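Filevik Tabletop Wash Set – Set-up and Use
Section 5: Washing plates by hand at the table

Applies to sets with part code 2540. Revised 8/29/24.

5.1 Before first use

1. Rinse both trays in warm water and wipe dry.
2. Place the small black tray on the left and the large tray in the middle of the table. Leave bare table on all sides of the large tray.
3. Check that the table is level. Water should not collect at one end of either tray.
4. Pour 300 ml of warm water into the small tray and add 2 ml of washing-up liquid. Do not use bleach.

Caution: Hot water above hand temperature may warp the large tray.

5.2 Loading the sponge

1. Lay the sponge in the small tray with the green side up.
2. Press it flat against the floor of the tray and let go. Wait until the foam has filled out again.
3. Squeeze across the middle, not at the ends, and repeat until it no longer drips when lifted. 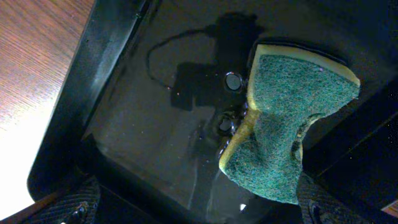 Latrice Szabo: Step 3 should mention new sponges. Mine came almost stiff from the packet and needed a long soak before it would take up any liquid at all. Squeezing it dry just left me with a dry sponge.

Reply from Filevik: Accepted. Soak a new sponge for 5 minutes before step 1. The change will be carried into the September issue.

5.3 Choosing the side

The pale foam side is for glazed surfaces and for the final wipe. The green side is for dried food only. Hold the sponge near its lower rim so that the working face stays clear of the fingers. Fraying at the edge of the green layer is normal wear – replace the sponge when the two layers start to part at the seam.
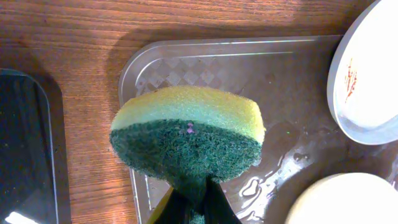

Fig. 2. Sponge held upright, foam layer above, scouring layer below.

5.4 Washing

1. Scrape loose food into the bin before the plates come to the table.
2. Set the plates on or beside the large tray. They may overlap its edge, provided they do not rock.
3. Bring the loaded sponge across and start with the plate nearest to it.
4. Wipe the rim first, then the well, working towards any residue. 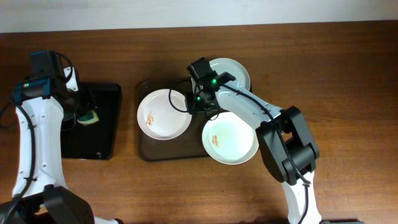
5. Return the sponge to the small tray after each plate and squeeze it out before going on.
6. Rinse each plate and stand it in a rack.

Note: Change the water when it turns cloudy.

5.5 Cleaning the large tray

1. Remove all plates from the large tray.
2. Wipe the floor of the tray with the foam side, including the rounded corners.
3. Dry with a soft cloth. Marks that remain may be limescale; wipe these with diluted vinegar and rinse.

Caution: Do not use the green side on either tray. Scratches are not covered by the guarantee.
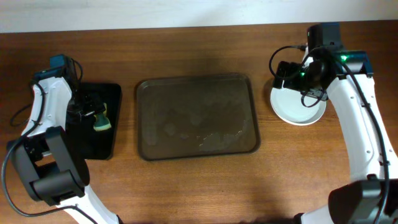
Fig. 4. Large brown tray without plates, pale marks on its floor.

For storage, see Section 6.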